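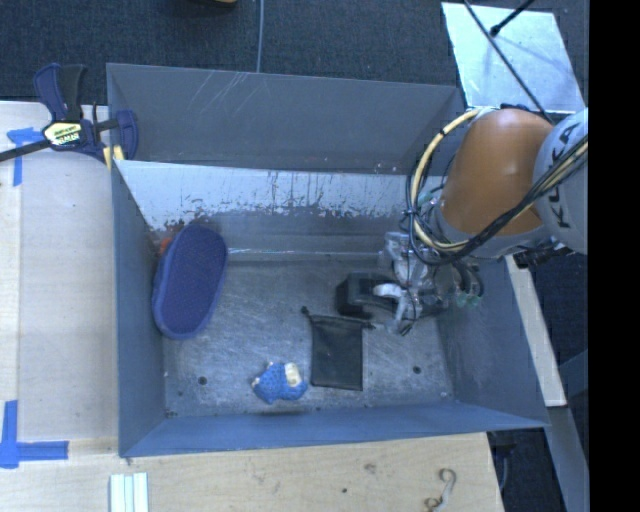 The bin on Monday, with a few things still in it.

I have been sorting out what lives in the gray-blue bin, and this is the slow part. The easy stuff went first. Anything obviously broken got thrown away, and anything obviously belonging to another shelf went back to it. What's left is the kind of thing I pick up, look at, and put down again.

The bin came from a shop clearance in Mustbridge. I paid 80 dollars for it, which my family thought was too much for something that scratched up. The floor has pale scuffs all over it and two small holes drilled through, and the inside of the far wall has dark drip stains that have outlasted every cleaner I own. I tried baking soda paste and left it overnight. No change. I've stopped trying.

I do like the sloped sides. In a straight-sided box the small things end up pushed into the corners and I can't get my fingers under them. With these walls I can slide something up the side and grab it.

I keep it on the wood table with a bar clamp on one corner. The blue tape on the tabletop stays where it is for now. I'll peel it when I find a place I like better, and I expect it will take some scrubbing.

As for the contents:

The navy oval pad with the lighter blue rim is staying. It's soft enough to put under things that would scratch, and I've never found another one that size. The small orange thing by it goes in the drawer with the other odds and ends.

The little blue knit toy is going to Lolia, the secondhand place in Plillisthorpe. They take knit toys if they're clean, so it gets a hand wash first. I use cool water and a drop of dish soap, press it in a towel, and leave it on the rack for a day. The cream patch is the part I'll be careful with. The last two-color knit I washed in warm water came out one color.

The flat black drawstring pouch I went back and forth on. I have a lot of pouches. I decided to keep it for charging cords, and if it's still unused by March it can go too.

The small black block goes back on the shelf in the hall closet. I know that's a dodge.

I also wanted to mention the notebook, as a couple of people asked after my last post. I write down each thing that leaves the house, one line apiece, in an old Caron pad. The count is at 138. I don't have a target. It just stops me from buying the same item again a year later, which I have done with tape measures and with scissors.

Next is the shelf under the table. It's mostly wire, hooks and offcuts, and I haven't looked at the back of it since we moved in.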